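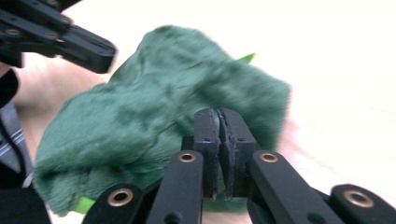 Sorting will take longer than the council expects, one Orholm resident wrote in response to the plan, and it would be better to start with a single collection point and see what arrives. The comment was among those published with the final terms of a trial under which soft toys will be accepted for textile recycling in Orholm and Vevby from September.

Soft toys have until now been treated as residual waste in both towns unless they were fit for resale. The textile banks take clothing, bed linen, towels and curtains, but the contract under which they are emptied excludes stuffed articles of any kind. Toys placed in the banks are removed at the sorting hall and sent for incineration, and the cost of doing so is charged back to the council by weight.

Under the new terms, 27 collection points will accept soft toys in separate, marked containers. Most are at existing recycling sites. The remainder are in library entrances and at the Vevby swimming baths, where space has been found indoors because wet filling cannot be processed and adds to the transport weight. Toys must be dry and bagged. They may be worn or torn, and missing parts do not matter.

The material will be handled by Plamier, which already processes upholstery offcuts at its plant outside Vevby. Each toy is opened along a seam, the filling is taken out and the outer fabric is passed on for grading. Polyester filling in clean condition can be carded again and used in cushions or as padding in packaging. Foam crumb, wood wool and bean-type pellets are separated and, for the time being, will not be recovered. Voice units and battery boxes go to the electrical waste stream.

The outer fabric presents more difficulty. Long-pile plush is usually a synthetic pile fixed into a knitted backing, and the two layers are often made of different fibres. A scanner that reads the surface will identify the pile correctly and say nothing about the backing. Felt trims, embroidery thread and printed labels add further materials in small amounts. Plamier intends to cut trims away by hand during the trial and to record how much time this takes per bag.

Fibre shedding is the other known problem. Deep pile releases loose fibres when it is cut, and these clog filters designed for flat woven cloth. The plant has fitted a second extraction unit over the opening bench, and the filters there will be changed at the end of every shift. Staff who tested the arrangement in spring reported that dark pile was easier to see on the bench but took longer to clear from the machinery – a point the operator has asked to have noted in the evaluation.

Prothero, the consultancy that drew up the trial, set a minimum of 1,000 bags for the results to be usable. Below that, it says in its report, the mix would depend too heavily on a few large donations from nurseries or house clearances. If the minimum has not been reached when the trial period ends, collection can be extended once on the same terms.

Some objections were raised during the comment period. Two charity shops in Orholm were concerned that toys in good condition would be put into the containers when they could have been sold. The council has responded by adding a notice to each container asking that saleable toys be taken to a shop first, but the sorting hall will not be required to pick them out. The shops had asked for such a requirement. The council considered it too costly at the volumes expected.

Other residents asked about hygiene. Toys showing mould, and those that have been used by animals, are excluded and should still go into the household bin. No washing is required before a toy is handed in, as the recovered filling is heat treated at the plant. Washing shortly before donation is discouraged for the same reason that applies to rain: the filling dries more slowly than the cover and may still be damp inside when the outside feels dry.

Toys with metal frames, rocking animals and ride-on toys with a fabric cover are not part of the trial and should be taken to the bulky waste counter. Cushions and duvets are also excluded. A separate proposal for duvets has been prepared, but it concerns down and feather filling and will be dealt with under a different contract.

The list of collection points will be posted at the recycling sites and in the libraries before the containers are put out. Containers will be emptied weekly at first. Full ones can be reported using the number on the lid, and bags should not be left on the ground beside them.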